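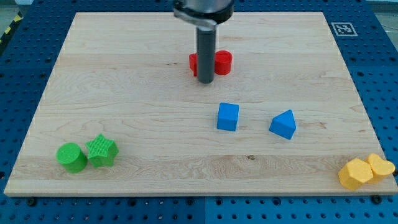
Finishes & Oils > Board Care

Kelo Board Oil, 8 oz tin

Item 717
Ships in two business days
In stock

Kelo is a hardening oil and wax blend for maple, beech, cherry and any other wood you plan to put down on a counter and then ignore. We make it in one size and one color, and the color is none. It goes on like salad dressing and dries to a low sheen that looks as though you did very little, which will be true.

It's made for us in small batches by Thu Ninh at the Wesadeck shop, where it was called "the stuff in the jar" for most of its life. The recipe hasn't changed since the jar. The label has changed four times and we still don't love it.

What's in it

Raw tung oil, beeswax, carnauba wax, orange oil. The orange oil thins the mix so it soaks in, then leaves over the following day or so, taking the smell with it. Some people are sorry to see the smell go. Please do not reapply for the smell.

Tung oil is pressed from a nut. If you or anyone eating off the board has a nut allergy, talk to a doctor before using it, or buy our Sustis mineral oil, which has never met a nut and costs less anyway.

What it does to maple

Straight-grained maple is a polite wood and it won't change much. Figured maple is another matter. Those darker, wavy patches that come and go when you tilt a dry board get deeper with the first coat and stay put. If you've got a board with figure in the middle and plain grain everywhere else, oil the whole thing anyway. We have had customers oil only the good part. They call later.

Expect a slight warming of the color, somewhere between skim milk and whole. If you want it to look like walnut, buy walnut.

How to use it

Sand to 220. You can go finer, but past 320 the oil has trouble getting in and you've mostly been polishing for your own enjoyment.

Wipe the dust off with a barely damp cloth and let the board dry completely. The water will raise the grain a little. Knock it back with one light pass of the same paper.

Scoop out less oil than you think. Rub it in with a lint-free rag, with the grain, both faces and all four edges. End grain drinks, so go back to it.

Wait half an hour. Wipe off everything that hasn't soaked in. This is the step people skip, and then they write to us using the word "gummy."

Stand the board on edge overnight so both sides get air. Second coat the next day, third if you're feeling devoted. Give it a week before wet food and two before you let your relatives near it.

If you need to drill, cut or fasten the board, do it before the first coat. Any hole made afterward is bare wood and will need its own dab of oil on a cotton swab.

About the rags

Spread them flat outdoors to dry, or drop them in a metal can of water with a lid. Oily rags in a pile can heat up and catch fire without any help from you. It says so on the tin in red, and it's the one thing on the label we got right the first time.

Coverage

One tin does a good many boards if you wipe properly and distressingly few if you don't. Tomomi Ichikawa, who runs our returns desk and has opinions, gets three coats on a full set of kitchen boards and still has enough left to do the spoons. She also scrapes the lid.

Upkeep

When water stops beading, oil it again. For a board in daily use that's every couple of months. For the one that only comes out for cheese, once a year, and September is as good a time as any. Hand wash only. The dishwasher voids nothing, as there's no warranty to void, but it will split your board and we'll be sad for you in a general way.

Specs

Net contents: 8 fl oz
Item number: 717
Finish: low sheen, clear
Tin: steel, friction lid (open with a flat screwdriver, not a good chisel)
Storage: cool and dark, lid on tight
Shelf life: two years unopened. If a skin forms on top, peel it off and use what's underneath.

What customers ask

Can I use it over mineral oil?
You can, after the mineral oil has had a month or so to wear off and you've given the surface a light sanding. Put on sooner, it sits there and sulks.

Will it work on bamboo?
Yes, grudgingly. Bamboo is a grass. Use thin coats.

Is there a bigger tin?
No. We tried a quart. It skinned over before most people got halfway down, and then we had 106 quarts.

Do you still have any of the quarts?
No comment.

Goes with

Phùng cotton rags, bag
Sustis mineral oil, 8 oz
Kelo spoon butter (same wax, more of it)

Returns

Unopened tins, any time within 60 days. Opened tins, write to Tomomi and explain yourself.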